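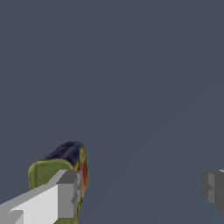 Sohail Magsi
Chargé de la veille documentaire, cabinet Khattak

Le manuel de Habibur Miah, publié chez Nokex, s'adresse aux cadres appelés à conduire un changement d'organisation sans disposer d'une équipe dédiée. L'ouvrage compte 22 chapitres courts, répartis en quatre parties, et s'appuie sur le cas de Jukcombe, entreprise de logistique suivie pendant deux exercices.

La première partie, consacrée au diagnostic, est la plus solide. L'auteur y propose une grille de 53 questions à soumettre aux responsables de service – un outil directement exploitable, dont la formulation demeure sobre. Les chapitres relatifs à la délégation reprennent en revanche des notions déjà bien établies et gagneraient à être abrégés.

Le modèle Kidetti, présenté en troisième partie, distingue les décisions réversibles de celles qui engagent durablement la structure. Son application est illustrée par une enquête menée auprès de 931 salariés. On regrettera que le taux de réponse ne soit pas communiqué.

L'index est insuffisant et la bibliographie s'étend sur roughly une page. La lecture est recommandée aux directions de taille moyenne ; les lecteurs expérimentés pourront se limiter aux deux premières parties.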